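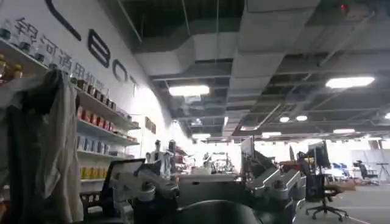

Robotic arms stand near stocked shelves in the Rarkora project's indoor workspace.

Laundry Is Next Task for Rarkora Robot Training Project

The Rarkora project has started recording robots at work on washing machines and with cloth, part of a plan to build a library of examples for a learning system called Minja.

Operators guide the robots through each task by remote control. Every attempt is saved as video from several cameras, together with the positions of the joints. Most recordings last 30 to 60 seconds.

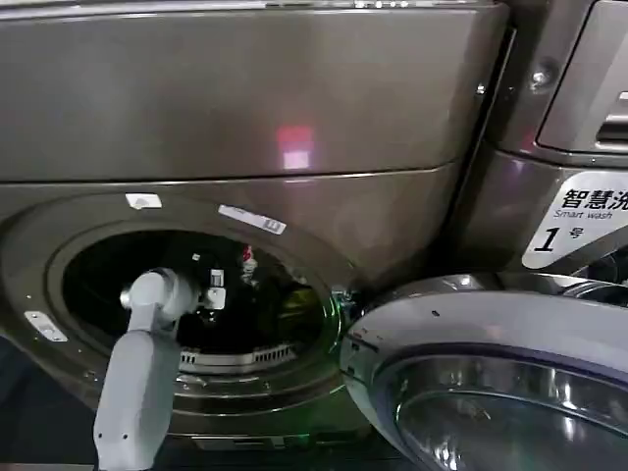

A robot's arm reaches through the door opening of a front-loading washing machine.

Project lead Miloslav Šindelář said the drum is a hard place to work. The opening is narrow, the inside is dark, and the arm can block the camera's view of its own fingers.

"We want plenty of ordinary attempts, including slow ones," Šindelář said. "If an operator misses and tries again, we keep that too."
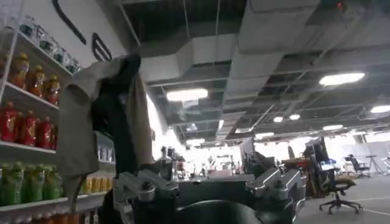 Cloth Takes More Time

Fabric changes shape every time it is lifted, so the same move rarely gives the same result. Juraj Bartoš, who checks the recordings, said cloth tasks take him longer to label than anything with boxes or bottles.

Two people review each attempt and mark where a grasp begins and ends. Clips with missing video are thrown out. 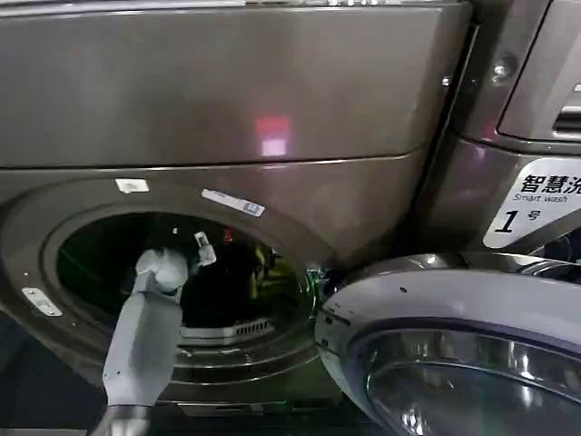 Minja will first be trained on the laundry recordings alone, then on a mixed set that includes work at store shelves. Recording is scheduled to run through November, and the first tests without an operator will follow. The project has not decided whether to release the recordings to other labs.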